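Skevero, the home-built tidy-up arm from the Hallik shared workshop, goes public in March. Plans free, parts list 270 lines — yes we know.

Built evenings by Roxana Agudelo and Wenceslao Arriaga. Practice runs happen in simulation first, on a cluttered white table. 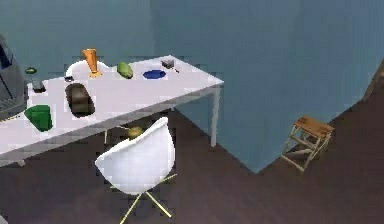
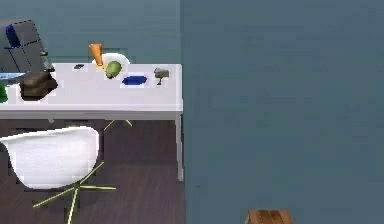
Does it need a paid licence?
None at all. Download the files, print the brackets, wire it up yourself.

Press contact: Hortensia Tamayo, at teh workshop after 6 pm.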